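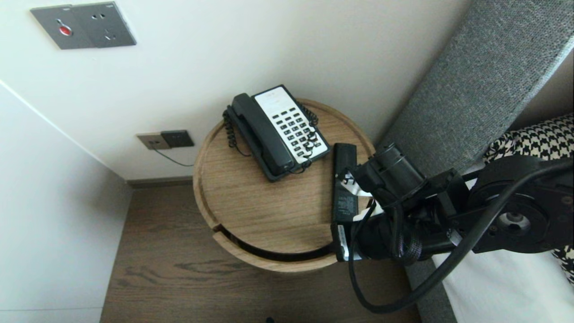 By Saranya Thevar
Last updated: November
3 min read

The most useful tool on a robot arm is a notebook, and most of the people I know who run one don't keep it.

I look after an arm that works beside a bed in a furnished room, with a round bedside table, a desk telephone and a call button on the wall. The arm is the easy part. It has motors, bolts and a manual, and when a joint goes wrong it usually says so. What costs us time is everything fixed to it afterwards: the fingers, the labels, the cable and the sleeving.

Take the cable. It needs enough slack to let the wrist turn fully and not so much that it drags over whatever is on the table. We got this wrong for 29 sessions at Kukside before anyone wrote down where the ties went. Now the rule is simple. Run the arm slowly to each end of its reach, watch the loop, and move the tie before you touch the program.
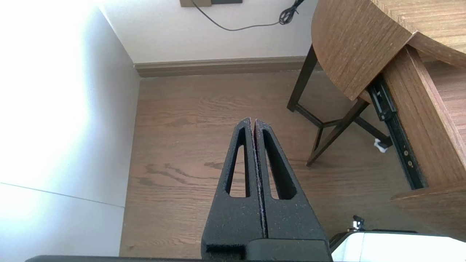 Fingers are the next thing. People check that they close and leave it there. I want them checked for play at the mount as well, with the arm pointing down and then again with it level, because a finger that is firm in one position can shift in the other. It takes three minutes. Adstead, where I trained, did it at every start and logged the result, even when the result was 'fine' 172 times in a row. I used to think that was fussy. I now think those entries were the only reason we could say which week a screw had started to back out.

My colleague Chin disagrees. He says a log nobody reads is a waste of a morning, and that a good operator feels a loose finger in the way the arm behaves. He may be right about himself — he is very good — but he goes on leave like everyone else.

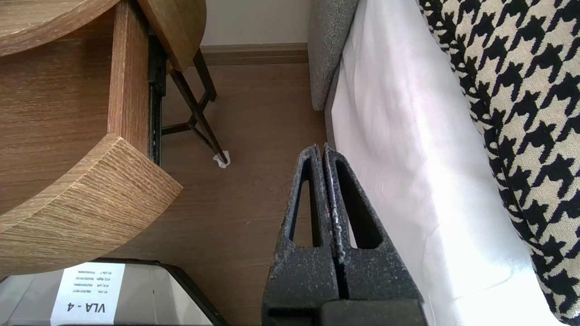

The same goes for the room. A wrist camera sees the legs of the furniture and the hang of the sheet as well as the thing you want picked up. If the table moves, write it down. If somebody changes the bedding, write that down too. I would sooner have a dull page of this than another afternoon spent retuning a reach that had nothing wrong with it.

I would make the log part of the handover, signed by both people, and I would not start the arm without it.

Related
Karkari: two years with one gripper
Cable ties, clips and sleeving compared
What 569 fault reports left out
Who should hold the spare fingers?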